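Papers > Fesoletti > Full text > Section 3

Search this site Search Clear

3. Collecting the Demonstrations

All examples in the Fesoletti set come from people holding a gripper. No teleoperation. The operator picks up the tool, does the task at the table, puts it down or goes again. The camera on the tool sees what the fingers see and that view is the only image the policy gets, in training and at run time. We did try a second camera on a stand during the pilot at Trostine and dropped it. The operator's shoulder was in most of it.

This section covers the setup, the task list, what we asked operators to do, and what we threw out. Training is in Section 4. Hardware drawings are in the appendix, except the finger mounts, which changed in May and still need to be redrawn.

Setup

Collection ran at two sites, Trostine and Talby. Same tool design at both, same pads, same camera settings. The tables differ. We did not try to match them, and early on this looked like a mistake, see the note on table height below.

The tool has two fingers with dark textured pads. Pads matter more than we expected. The first batch were smooth and a thin tray edge slid right out of them, so operators started squeezing very hard and closing very slowly, and that habit went straight into the data. With the textured pads people close at a normal speed. Everything recorded on smooth pads is excluded from the numbers in this paper. It is in the release under a separate folder if anybody wants it.

Finger opening is logged along with the images. Tool pose is recovered from the camera track after the fact. Where tracking fails for more than a short stretch we drop the whole episode, no patching. Patching was tried. The joined-up paths looked fine on a plot and made the policy twitch at the join.

Lighting was whatever the room had. Blinds open or closed as the operator liked. We asked for no extra lamps.

We also left the rooms alone. Cables, outlets, table legs, things stored under counters, all of it ends up in the view when the tool tilts forward. One could argue for a plain backdrop. Our view is that a wrist-type camera swings around so much that a backdrop would need to be the whole room, and a policy that has only ever seen a clean wall is going to have a bad first day somewhere else. Figure 1 shows a typical view, with the far side of the room in it as well as the tray.

Tasks

There are 10 tasks in the set. All are tabletop, all use flat or shallow kitchen items: trays, pans, lids, dishes. We kept to these on purpose. Shallow things are hard for a two-finger tool. There is very little side to grab, the rim is often the only good place, and when one item sits on another the fingers have to get one and leave the other where it is.

The stacked tasks are the main interest. A pan on a tray, take the pan and not the tray. Or the reverse, move the tray with the pan riding on it, keep it level. These two look the same at the start. Same items, same layout, fingers open. The policy has to be told which one it is doing, so every episode carries a short text line written before recording begins, e.g. "move the pan to the table" or "move the tray with the pan on it". Operators read the line first. In the pilot the line was typed in afterward and we found a number of them wrong, mostly at the end of a long session.

Items were bought locally by each site, whatever was on the shelf. Some are plain, some carry printed patterns, text, cartoon animals. We were asked by a reader of an earlier draft wether printed items should be removed as a distraction. We kept them. Homes are full of printed trays. Also useful as a test: the same tray turned so that its print is in a different corner should not change the grasp, and for a policy trained on one site only, it did. Details in Section 5.

Instructions to operators

Short list, taped to the wall at both sites. Reproduced in full in the appendix, the main points:

Start with the fingers open and the item in view. Hold still a moment before moving.

Approach at the speed you'd use with your own hand. Don't perform.

If you miss, try again in the same episode. Do not stop the recording. Misses and second tries are wanted.

If an item falls off the table, stop, mark the episode, pick it up, start over.

Move the items between episodes. Turn them. Put the tray at an angle. Do not straighten it up.

The last point had to be repeated a lot. People straighten things. Left alone, an operator will line up the tray with the table edge every time, and after an hour of this you have one layout recorded over and over. At Talby we added a reset card, drawn from a shuffled pack, which says where the tray goes and which way it points. This worked better than reminding. Trostine kept the reminders and has the narrower spread of tray angles as a result. We weight the two sites to make up for it (Section 4) but a wider spread at the source would have been the better fix.

"Don't perform" also needs a word. New operators slow down and make large tidy arcs in the air, as if showing the tool how it's done. Goes away with practice. First session from each new operator is kept as practice only and not used.

On occlusion

The tool blocks its own view. Depending on the approach, a finger can cover the far end of a pan or most of a rim, and the part you can't see is quite often the part that matters. We considered moving the camera higher. Tried it with a longer bracket. The view was better and the tool was worse, top heavy, and it caught on shelves. Went back to the short bracket.

So partly hidden items are normal in the set, and we do not filter for them. The policy gets 2 past images along with the current one, which helps when the covered part was in view a moment before. When it never was in view, the policy has to guess from the shape of the rest. For rectangular pans it guesses well. For anything with a handle, less so.

There was some debate about labelling occlusion by hand. We didn't. The labels would have cost more than the recordings.

Table height

Talby tables are higher. Operators there came in flatter, with the tool closer to level, and so saw more of the room and less of the tabletop. Trostine operators came in steeper. A policy trained on Trostine alone was poor on flat approaches and the other way round. Mixed training fixed nearly all of it. This is the strongest case we have for not standardizing the tables, though it was luck and we would not claim to have planned it.

Review and rejection

After rejection the set holds 3,000 episodes. Each was watched once at double speed by someone other than the operator. Rejected if: tracking lost, the text line does not match what was done, item left the table, a hand other than the operator's reaches in, or the recording starts with the fingers already closed on something. That last one is more common than it sounds. Operators grab, then remember to press record.

Not rejected: slow episodes, clumsy episodes, ones with a retry, ones where the item is put down hard. A few reviewers rejected these anyway in the first week and we had to go back and restore them. The review sheet now says so in capitals.

Review was done in 3 passes at first, later cut to a single pass plus spot checks. The extra passes found very little. Most of the errors were in the text lines and a single reader catches those.

We used the Dunne annotation tool for the start and end marks. It's fine. Export is slow with long sessions and it will silently drop an episode whose name has a space in it, so don't put spaces in names.

What is missing

No wet items, no hot items, no glass. No soft goods. Nobody left-handed for the first half of collection, which shows: tool roll leans one way in the early sessions. We mirror some of the early data to balance this, but mirrored images flip any printed text and we have not checked carefully what that does.

No two-tool episodes. Some tasks, like carrying a loaded tray any distance, would really want a pair. Planned for the next round.

Also missing is any measure of force. Finger opening stands in for it, badly. With a stiff pan rim the opening stops changing once contact is made and the operator may be squeezing lightly or very hard, the log looks the same. Pads compress a little and we hoped to read force off of that, it was too noisy to use.

Release notes for the set, including the folder layout and the reset cards, go with the data. Last revised July 20, 2024.
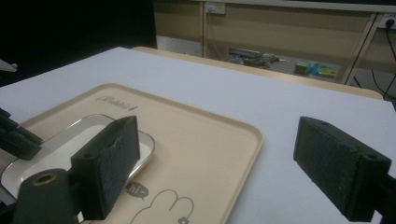

M. Dunne
Data collection lead, Fesoletti project

Figure 1. View from the hand-held tool, fingers open either side of a printed tray. The metal pan on the left part of the tray is partly hidden by the left finger. Outlets and cables past the table left in, see Setup.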